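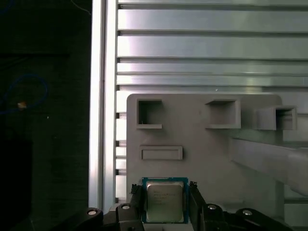
Trotdale computer reuse scheme to open second workshop in Skedevbridge

16/06/2023

Prillis, the Trotdale charity that repairs donated computers and passes them on to local households, will open a second workshop in Skedevbridge in July.

The new workshop will be in the former carpet showroom on Escobar Street, which has stood empty for two years. Prillis has signed a nine-year lease on the ground floor. The upper floor is not part of the agreement and will stay with the landlord.

Last year the charity gave out 338 desktop and laptop computers, most of them to school pupils, people looking for work and older residents who had no machine at home. Demand in Skedevbridge has grown faster than in Trotdale itself, and people living there have had to take two buses to collect a computer or bring one back for repair.

Jean Urquhart, manager of Prillis, said: "We have been turning down donations from Skedevbridge firms because we had nowhere to put them. Offices clear out good equipment every few years and a lot of it goes for scrap. With a bit more memory and a clean install, most of those machines will do homework, job applications and video calls for a good while yet."

The workshop will take desktop computers, laptops, flat screens, keyboards and mice. Loose parts such as processors, memory and hard drives are also welcome, as long as they are packed so that they cannot be knocked about. Printers, televisions and older glass screens cannot be accepted at either site.

All drives are wiped before a machine is worked on, and a certificate can be given to businesses that ask for one. Drives that cannot be wiped are removed and shredded.

Computers are free to people referred by a school, a housing association or the job centre. Anyone else can buy one from £30, with a keyboard and mouse included. Screens are priced separately.

Prillis will also run an evening repair class at the new site. Places are free but must be booked, and no experience is needed - tools are provided.

Ms Urquhart added: "The Trotdale workshop is staying exactly as it is. We have been asked that a lot. Opening hours, phone number and staff are all the same."

Over half of the fitting-out cost has been met by local businesses. Work still to be done includes new lighting, a ramp at the front door and secure storage at the rear.

Donations for Skedevbridge can be left at the Trotdale workshop until the new site opens. Firms with larger loads should ring first to arrange a collection.

ENDS

Media enquiries: Jean Urquhart, Prillis, Trotdale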